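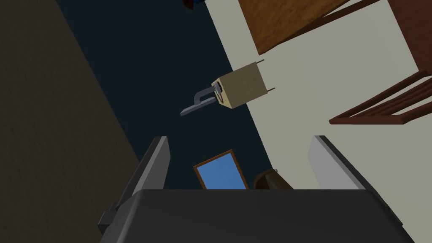

Computer rendering of an open gripper. The left finger has a lit inner face and a darker outer side.

Surface shading is the step in computer graphics that assigns a brightness and color to each visible point of a three-dimensional model. It is distinct from visibility testing, which decides which surfaces can be seen, and from shadow calculation, which decides whether light from a source is blocked before it reaches a point. In common speech all three are often called shading.

Inputs

A shading calculation uses the direction the surface faces at the point, called the surface normal, together with the direction of each light, the direction of the viewer, and a description of the material. The normal is stored as a vector of unit length. If a model has been stretched unevenly, its normals must be transformed by the inverse transpose of the matrix used for the positions. Applying the position matrix directly tilts the normals and gives wrong brightness values.

Diffuse term

Diffuse reflection is light scattered evenly in all directions. Its strength is proportional to the cosine of the angle between the normal and the direction of the light, and negative values are set to zero. The result does not depend on the position of the viewer. A flat face lit by a distant source therefore receives one uniform diffuse value, and two faces of the same material that meet at an edge differ in tone when their angles to the light differ.

Specular term

Specular reflection produces highlights. It depends on the viewer as well as the light, and its width is set by a roughness value or, in older models, by an exponent. Low exponents give broad, soft highlights. High exponents give small, sharp ones, which may flicker in animation if they cover less than one pixel.

Ambient term

Early programs added a constant amount of light to every point so that faces turned away from all sources did not become black. The constant has no physical basis. It flattens the appearance of corners and recesses, and many later programs replace it with an occlusion estimate or with sampled indirect light.

Flat and smooth methods

Flat shading computes one value per polygon. Smooth methods either blend colors between corner points or blend the normals and repeat the calculation at each pixel. Blending colors is cheaper but can miss a highlight that falls in the middle of a large polygon.

The Gritgate comparison set, compiled by Cinzia Cattaneo and Joris Cuypers and released on 10 May 2018, contains 973 models for testing these methods. The curved models are supplied in versions of 200, 600 and 3,000 polygons. In the coarsest version, the outline remains visibly angular under every method, as smooth shading changes only the interior tones and leaves the geometry as it was.

Limitations

Local shading treats each point separately. It does not account for light passed from one surface to another, so effects such as color bleeding require ray tracing, radiosity or precomputed lighting.

See also

Bump mapping
Gamma correction
Ray tracing
Surface normal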